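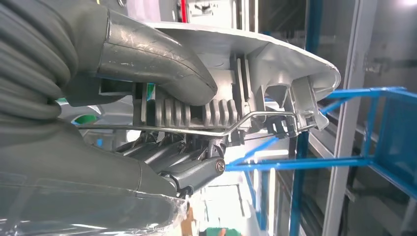 4.3 Setting the gripper and wrist camera for molded housings

This section covers fitting and adjusting the two-finger gripper on the Drirkis handling cell when the part is a molded housing with a rod and linkage on the underside. For flat parts, use section 4.2. The cell must be in setup mode, with the key switch turned and the door closed, before you start step 1.

Tools and materials: torque wrench, 2 mm hex key, lint-free cloths, one sample housing from the current batch.

Caution: The fingers close with enough force to crush a hand. Shut off the air and bleed the line before you touch the fingers or the bellows.

Fitting the fingers

1. Jog the arm to the SERVICE position. Wait for the pendant to show READY.

2. Shut off the air at the valve on the Skisteck supply unit and bleed the line until the gauge reads zero.

3. Push the bellows back from the wrist flange. Fold it along the ridges. Do not pull on the edge.

4. Wipe both finger seats. Fit the lower finger first, then the upper. Tighten the screws evenly in a cross pattern.

5. Check the tip of the upper finger. Light scratches and scuffs on the face are normal. Replace the finger if you can feel a burr with a fingernail, or if the bevel at the tip is chipped.

6. Draw the bellows forward again and seat it in its groove all the way around.

Note: Keep loose film and packing away from the jaw. If protective film is used on the lower finger, it must not reach the gripping face or the camera window.

Setting the grip point

7. Turn the air back on. Set the grip pressure to LOW on the pendant.

8. Place the sample housing in the fixture with the outer shell up and the ribs facing down.

9. Jog the arm in until the tip of the upper finger is directly above the row of ribs. The ribs carry the load. Gripping farther toward the rounded end puts the force on the clips and tabs, and these break.

10. Look at the rod from the side. It must run free past the lower finger along its whole length, including the bend. If the finger touches the rod, back out and lower the approach height one step.

11. Check the linkage in the same way. The arms and springs must be clear of both fingers. The screw at the pivot block is set by the part supplier. Do not turn it.

12. Close the gripper. The upper finger should rest flat on the shell. If only one edge of the tip makes contact, correct the wrist angle and repeat from step 9.

13. Press TEACH and save the point under the part number.

Caution: Do not raise the grip pressure to cure a part that slips. Clean the finger faces and check the wrist angle first.

Checking the camera view

14. Open CAMERA on the pendant. Both fingers and the underside of the housing should be visible. Set the exposure to 500. If the rod shows as a solid white line, reduce the exposure until its edges are clear.

15. Run 15 pick cycles at reduced speed with the same sample. Stop the cell and inspect the shell for marks after the last cycle.

Care

Wipe the finger faces and camera window at every shift change. Look over the bellows for splits between the ridges once a week; on sites that run seven days, Sunday night works well. Grease the finger slides every 1000 operating hours with the Gagnon grease supplied in the service kit. Other greases can swell the seals.

If the pendant shows GRIP LOST during step 15, go to section 7.1. If it shows NO PART with a housing in the jaw, the fault is usually in the sensor cable at the wrist. Replacement cables are listed in the Trovereck spare parts sheet at the back of this manual.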